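Speaker notes: Two arms on the bench, one year in
Dewanti Kusuma, Dergate
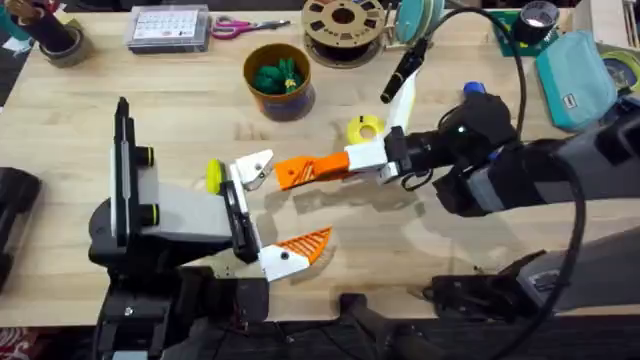
Slide 1. The bench, both arms over the table. An orange ribbed finger on each gripper.

Leave the slide up while people sit down. Say who I am and that I run the small parts bench, 4 people.

Start with the numbers. We sort and pack 4,000 printed parts a month. Before the arms, one person spent 43 hours of that on sorting alone. Mostly Jolanta.

Ask Jolanta to stand if she's in the room.

What changed for her: she sets up the table in the morning, swaps fingertips, clears jams. Less wrist pain, more walking. She also gets interrupted a lot more — read out her line about the beep.

What we got wrong. We told the crew in September, after the order was in. Teodor found out from the delivery slip. Don't rush this part.

Pay. The job grade went up for two people, not for Grażyna, and that is still open. Say so plainly.

Training took longer than the Multo plan allowed. Night shift got theirs last.

If asked about job cuts: none on our bench. I can't speak for Drivow.

Hand over to Aniela for the safety section. Water.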